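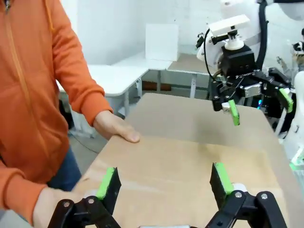 LET THE CHORUS BE HEARD

I've now sat through three outdoor musicals at Oltdale and I'm ready to be grumpy about microphones.

Don't get me wrong, I loved the Flotthorpe Players' new show! Lowri Penry could sing the parking rules and I'd still pay my $75. But there are thirty-odd people behind her, working their socks off, and what reached me in row M was a sort of warm hum coming out of a speaker on a pole – on the wrong side, too, so I kept looking left while the colour and movement was all on the right.

I know the argument. My mate Babak Ansari does sound for a living and he reckons you can't fill a park with bare voices once you've sold 2153 tickets. Fair enough. So sell fewer! Put 100 of us on the grass in March, give the band a night off from the amps, and let Banafsheh Rostami's lovely harmonies do what she wrote them to do.

I'd bring my own cushion. I'd even pay the extra, though maybe not on a Wednesday.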